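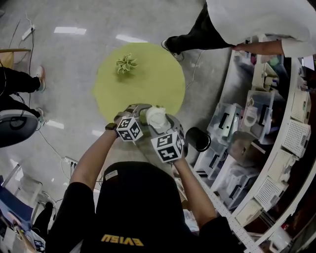

2 min read

Home | Recipes | Kitchen News | Stockists | Contact

Filed under: Slow Cooking

Braised lamb shoulder goes back on the counter menu at the Bivport shop in December, and several readers have asked how we cook it. The method hasn't changed in years.

Start with a bone-in shoulder and take it out of the fridge while the oven heats to 160°C. Rub it with salt, crushed fennel seed and a little oil. Brown it on all sides in a heavy casserole, then lift it out and soften two sliced onions in the fat that is left. Scrape up anything stuck to the bottom.

Add 5 cloves of garlic, a strip of lemon peel and enough stock to come halfway up the meat. Cover with a tight lid and cook for four hours. Turn the shoulder once, halfway through. It is ready when the blade bone pulls out with no effort.

Rest it for 40 minutes under foil. Skim the juices and boil them down until they coat a spoon. Pearl barley or plain mash goes well with it, and so does cabbage cooked with caraway.

The cooked meat can be frozen in its juices for up to 60 days. Thaw it overnight in the fridge and heat it through until piping hot.

The Pritchard casseroles are back in stock at Bivport and Grunedport, in the large oval size only. The Mastex lids do not fit them, so please check which you have before ordering a spare.

The winter recipe booklet has gone to print, with 4,000 copies this time. Pick one up at either shop. The lamb is on page nine, next to the dumplings.

Previous | Next | Back to all news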